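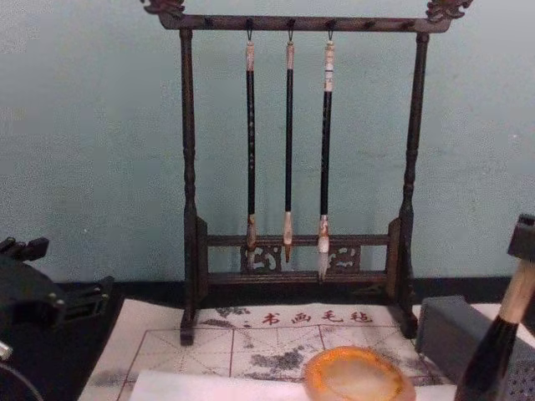 Brush rack, felt and dish, with the big brush in the right-hand gripper.

Can they do chores yet? (split from the dishwasher thread)

slowcooker_sue wrote:
Started 7/1/25
My brother-in-law spent all of Christmas lunch telling us we'd have a machine folding the towels within 2 years. I said I'd believe it when one could wipe down my stovetop without flinging the kettle across the room. Then my niece, who does calligraphy, sent me a folder of pictures of robot arms doing brush writing, and now I'm not sure what I think! Writing with a soft brush seems harder than wiping a bench to me. Is it? What colour is the sky in the world where a robot does this but can't do my dishes?

gumboot_77 wrote:
Harder in one way, easier in another. Everything's on one table and the paper is flat. Your kitchen has the kettle, the cat, a kid's lunchbox and whatever's stuck to the lunchbox. I fit out small workshops for a living and the tidy bench jobs are the ones that get automated. Sweeping under the bench still gets done by me.

slowcooker_sue wrote:
Fair, but the brush squashes when you press on it. I did one class years ago and my strokes looked like slugs. You have to feel how hard you're pushing, and I'd have said that's the same thing you need for scrubbing a pan.

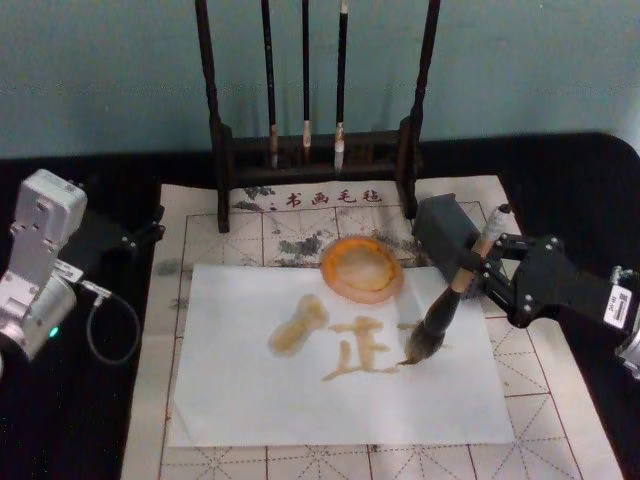 I keep coming back to the pressure thing, because a sponge is squashy as well. If an arm can hold a fat brush and get a long bottom stroke out of it, I reckon it's on the way to doing my bench. The one on the left looks a lot like 正 to me, sorry, I mean the character on the right. I'm hopeless with left and right.

pons_parts wrote:
Have to disagree, Sue. The right one's readable, I'll give you that, but the left one is a blob. I wouldn't pay for it and I wouldn't let it near my good saucepans. We run a Gratel loader at work that shifts 3,422 blanks a week and it's brilliant, and if you put a blank in upside down it'll happily jam itself till morning. People see one neat thing and fill in the rest.

gumboot_77 wrote:
Ha, the Gratel. We had one at Wakbridge and I've still got the scar. But that's old gear doing fixed moves, you can't really compare.

ondel_owner wrote:
I'll stick up for household machines. I've had an Ondel floor mop going since January last year and according to the app it's done 1,431 cleans (it counts every little spot job, so take that with some salt). It gets the hallway cleaner than I ever did. It can't do the stairs and it's scared of the bath mat. Still a chore I don't do any more! I think we set the bar at "does everything" and then grumble.

Anyway, one more out of Sue's folder, my favourite:
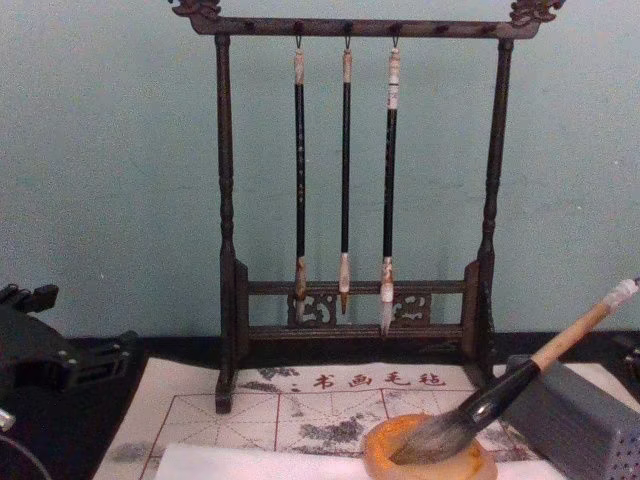

Big brush in the orange dish, bristles down.

pons_parts wrote:
Nice brush rack. I'd buy the rack.

slowcooker_sue wrote:
My niece says loading is where beginners go wrong – too much and it bleeds all through the paper, too little and it goes scratchy halfway along. Same as me with the floor cleaner, come to think of it. Half the skill in housework is knowing how much stuff to put on the cloth.

gumboot_77 wrote:
That's a good point and it's why I'm somewhere in the middle. Show me wiping, wringing and putting the cloth back, in a kitchen that's been moved about overnight, and I'll get my wallet out. Until then it's a bench job.

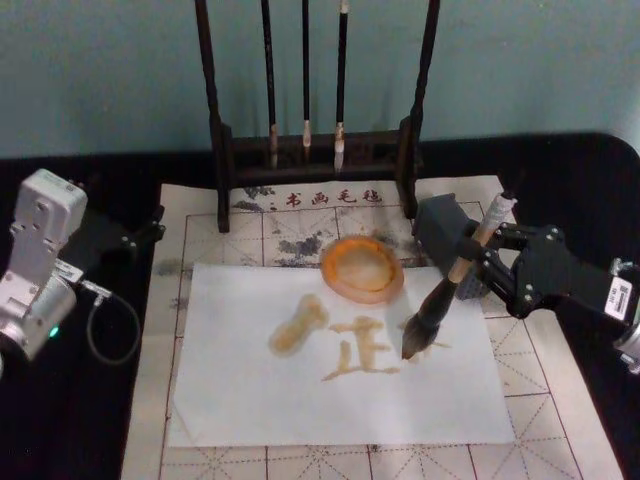

And I do like a bench job, don't get me wrong. I'd have an arm in the shed tomorrow for gluing edge strip, which is boring and fiddly and about as flat as a sheet of paper. It's the wife's laundry I wouldn't trust it with.

ondel_owner wrote:
So you'd trust it with glue but not socks?

gumboot_77 wrote:
Glue stays where I put it. Socks don't.

pons_parts wrote:
Somebody quoted me 2,994 for a second-hand arm last month, no gripper, no controller. For that I can wash a lot of pans by hand. Sue, ask your niece what she'd mark that left character out of ten?

slowcooker_sue wrote:
Just asked. She says four, and that mine was a three.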